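Chapter 6
Readers and Their Parties: Measuring Interpretive Division

6.1 Introduction

Chapter 5 treated literary reception as a matter of taste. The present chapter takes up a narrower question: whether readers who differ in political affiliation also differ in what they report a novel to be about. The two matters are often run together. A reader may dislike a book and still summarize it in the same terms as one who admires it, and disagreement over value is weak evidence of disagreement over content.

The distinction was first drawn sharply by Soudabeh Hashemi in her work on book clubs in the town of Himlow. Hashemi collected 1050 written summaries of a single political novel, Jendura, and had them coded by readers who did not know the party registration of the writers. Summaries were scored on plot, on motive, and on what Hashemi called the lesson. Agreement on plot was high across parties. Agreement on motive was lower. On the lesson, party registration predicted the score better than age, schooling, or prior reading did.

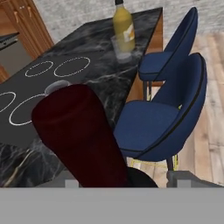
Three terms recur in this chapter and should be fixed now. A text is the sequence of words on the page. A reading is an account of the text that a given person would defend. A frame is the set of expectations brought to the text before the first page. Frames are harder to observe than readings, and most studies infer them from short tasks given in advance. In one such task, subjects write a paragraph on a domestic setting with no stated owner, such as a kitchen with a dark marble island and a black induction cooktop set into it. Some subjects supply an owner with a class and an occupation; others supply none. The paragraph is scored for the number of social facts the writer adds.

Yaneth Alvarado repeated the Himlow study in Uklow with 113 subjects and added the setting task. She found that writers who supplied many social facts also produced the most partisan lessons, regardless of party. Bermúdez objects that the sample is small and that both measures may reflect nothing more than a habit of writing at length. Section 6.4 returns to this objection.

6.2 The Problem of the Author's Politics

A second difficulty concerns what readers know of the author. When the political views of a novelist are public, a reader may report those views in place of the text. Montserrat Tapia removed the author's name from 110 copies of Jendura and left it on the same number. The gap between parties on the lesson score narrowed in the unnamed group but did not close.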